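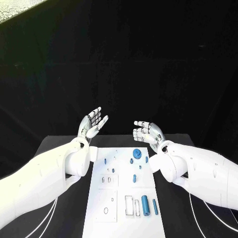

Vasanthi says the parts plant will be down to one shift by the fall, and that we had all better quit pretending the notice on the board was only about "scheduling." She told me so before I had even put my lunch down, and I have been carrying it around with me ever since, all through the afternoon and the drive home and a supper I hardly tasted.

July 2026, and I can't say any of us is surprised. Kurian has been quiet since March, when Prukent moved its door latch order to another supplier. You could feel it in the building then. The overtime sheet went up blank one week and stayed blank, and people who used to complain about working too many Saturdays started complaining about having none. But a thing can be expected and still sit like a stone in your stomach when it finally gets a number on it. The number is 134. That is how many jobs they mean to cut here, out of 1,000 across the company, and the letter was careful to say that "voluntary departures will be sought first," which my mother would have called asking nicely before taking.

I went to the meeting at the union hall after work. It was hot and there weren't enough chairs, so I stood at the back by the coffee urn with the second-shift people and fanned myself with the handout. The handout had three points on it. First, the company will talk with us for 15 days before anything is final. Second, anybody within 3 years of a pension can apply for the early package. Third, the rest goes by seniority, department by department, and that's where the shouting started, as the stamping side has nearly all the old-timers and assembly has nearly all the young families.

I do feel for those young ones. When I started I had a baby and a car with no reverse gear (I used to park on the slope behind the bakery so I could roll out backward), and if somebody had handed me a letter like that one I believe I would have sat down on the floor. And yet I have my years in, and I'd be lying to my own diary if I said I hadn't counted them up during the meeting and felt a little easier.
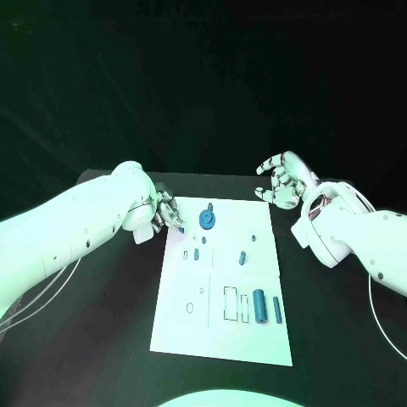 Shahram Kazemi thinks we should turn the early package down flat, every one of us, and make them come back with something better. If the older hands grab the first offer, he said, there's nothing left to bargain with for those who stay behind. He said it very calmly, and it got the biggest hand of the night. I clapped too. Then I drove home and got the package papers out of my purse and read them twice, so I don't know what that makes me.

It isn't a bad offer. It isn't a generous one either. The health coverage would run out before I'm old enough for the other kind, and I'd need something part-time to fill the gap. Wunine is hiring for its warehouse, and there was talk of Plidora taking people on to sew seat covers, though talk is all I've heard. I used to be quick on a sewing machine – my hands might remember.

I called my sister and we went back and forth until her phone died. She wants me to take it and come stay near her. She has wanted me to come stay near her for as long as I've been grown, so I weigh that advice accordingly, but she did offer to go over the insurance pages with me, and she is good with that kind of print.

The vote on what to send back to the company is next week. I have to finish the tomatoes before then, and call the pension office, and find my original hire letter, which I think is in the blue suitcase with the tax things. I'll look in the morning when it's cooler upstairs.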